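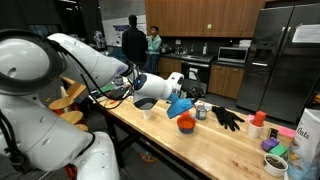

Skumex moves shared kitchen supplies to one long table

Print this page | E-mail this story

Last updated: Thursday, 4:15 p.m.

The shared kitchen on the second floor of the Skumex building has changed how it stores and sets out its everyday supplies. Bowls, cups and dry goods that used to be kept in three wall cabinets are now laid out on a long butcher-block table on a dark metal frame, where they can be reached without opening a door.

The change took effect in October. It follows a stock check by Priya Whitfield, who manages building supplies for the site. The check listed 948 separate items in the cabinets, including duplicates, lids with no matching container and dry goods past their printed date. Over 33 boxes were removed. Usable items went to the Lumorum site across the parking lot, and the rest were recycled or thrown out.

Whitfield's written notice to tenants sets out the new layout. Bowls go toward the front edge of the table. Cups may be stacked, one upside down on another, but no higher than two. Sponges stay flat so that air can reach the top surface. Bagged dry goods such as oats stand upright at one end, with the printed side facing out.

The wood top is untreated apart from a food-safe oil, applied by Tran, the contractor that also maintains the floors. The notice asks tenants to wipe up spills within a few minutes and to keep wet sponges off the bare wood overnight. Standing water raises the grain, and the raised areas have to be sanded before the next coat of oil.
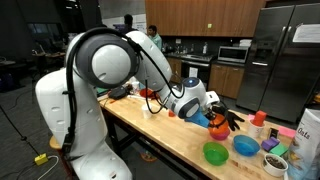
Can tenants leave their own cups and bowls on the table?

Personal items may stay until 6 p.m. and are then moved to a shelf by the door, where they are held for one week.

Plastic bowls are to be washed by hand. The dishwasher in the kitchen, a Parnico unit, runs a high-temperature cycle that warped several of the older bowls, and it is now reserved for ceramic and metal items. Paper cups are to be used once and put in the bin marked for paper.

The wall cabinets will stay in place through the winter. Two of them will hold cleaning products and spare towels. The last will be left empty until the tenants decide whether they want it removed. Comments on the layout can be left at the front desk, and the notice says the arrangement will be reviewed before the next coat of oil is applied.

This site uses cookies. By continuing to browse, you agree to our use of cookies.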